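Lista: emprego-dados
Assunto: Re: Subemprego por insuficiência de horas, série da Cordeiro
De: Anselmo Carretero
Data: 24 de fevereiro de 2024

Jianguo,

Respondo por partes, com a tua mensagem citada onde faz falta.

Jianguo Fu escreveu:
> Refiz a tabulação do inquérito da Cordeiro com os microdados de
> agosto e não chego à taxa publicada. Tenho 803 registos válidos
> e o relatório fala em 800. Além disso, a definição de subemprego
> no anexo não coincide com a do questionário: o anexo exige
> disponibilidade para trabalhar mais horas, o questionário só
> pergunta se a pessoa gostaria de o fazer. Qual das duas foi usada?
> E os estagiários contam como empregados?

Primeiro, a diferença no número de registos. O relatório arredonda no texto corrido e usa o valor exato nas tabelas. Os 803 estão certos. O arredondamento devia estar assinalado em nota e não está; fica registado para a próxima revisão.

Segundo, a definição. Foi usada a do anexo, mas com uma aproximação. O questionário tem duas perguntas: a P14 (desejo de trabalhar mais horas) e a P16 (disponibilidade para começar a fazê-lo nas duas semanas seguintes). A P16 só foi aplicada a quem respondeu sim à P14, e a versão em PDF que circulou nesta lista omite-a por erro de paginação. Deves estar a usar essa versão. Com o filtro da P16 saem do grupo 74 pessoas, quase todas com menos de 25 anos e a estudar em paralelo. Sem o filtro, a taxa fica inflacionada precisamente no escalão que nos interessa.

Terceiro, os estagiários. Contam como empregados se recebem remuneração, em dinheiro ou em géneros, e se trabalharam pelo menos uma hora na semana de referência. Os estágios curriculares sem remuneração ficam fora do emprego e são classificados pela procura ativa: desempregados se procuraram e estão disponíveis, inativos nos restantes casos. A Gimar codificou parte destes casos como "familiar não remunerado", código 5 na variável SITPROF. É incorreto. Recodifica antes de tabular, ou o emprego jovem aparece acima do que é.

Sobre a ponderação, que não perguntas mas que explica o resto do desvio: os pesos do ficheiro são os de base, sem calibração por sexo e escalão etário. Os calibrados estão num ficheiro à parte, que se liga pelo identificador do agregado e pelo número de ordem do indivíduo. Atenção ao número de ordem, que na exportação do Virow perde o zero à esquerda. A junção falha sem dar erro e os registos em falta ficam com peso nulo. Convém comparar a soma dos pesos antes e depois.

Quanto à comparação com a série da Rulthorpe, desaconselho-a por enquanto. A Rulthorpe trabalha com médias trimestrais e a Cordeiro com uma única semana de referência, em pleno verão. O trabalho sazonal na hotelaria e na agricultura afeta o numerador e o denominador da taxa, e nenhuma das séries está corrigida de sazonalidade. Se precisares mesmo de as pôr lado a lado, usa apenas a proporção de contratos a termo e indica as duas fontes por extenso. 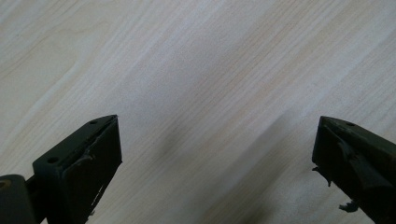 Superfície clara com veio de madeira.

O dicionário de variáveis revisto segue para o arquivo da lista logo que estejam fechados os rótulos das profissões a dois dígitos. Faltam os do grupo 9, onde há divergências entre codificadores nos ajudantes de cozinha e nos repositores. Se alguém tiver a tabela de correspondência com a classificação anterior, agradeço que a envie para a lista e não só para mim.

Cumprimentos,
Anselmo Carretero

Para cancelar a subscrição, enviar uma mensagem sem assunto ao endereço de administração da lista.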